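Fitting your Lukeo hearing aid: first day

1. Wash and dry your hands. Sit at a table with good light.
2. Close the battery door until it clicks. The aid plays a short tune after 5 seconds. Lovely, you're on!
3. Slide the dome gently into your ear canal.

Caution: Never push the dome in with a tool. Stop if it hurts.
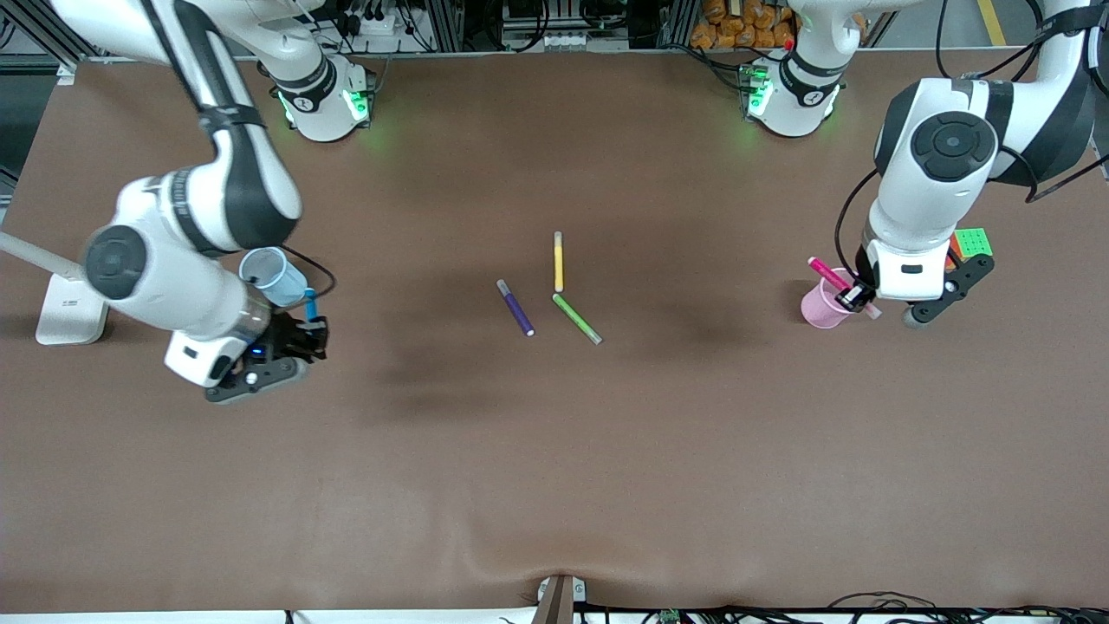 Start with program 1 and wear the aid for an hour in a quiet room. Then go looking for small sounds, because this is the fun part! Turn a page, run the tap, drop a marker into a plastic cup like the light blue one and listen for the click. If it sounds sharp, lower the volume one step and try again.

4. Add an hour each day until you reach 10.

Note: Sounds over 122 dB can harm your hearing even with the aid switched off.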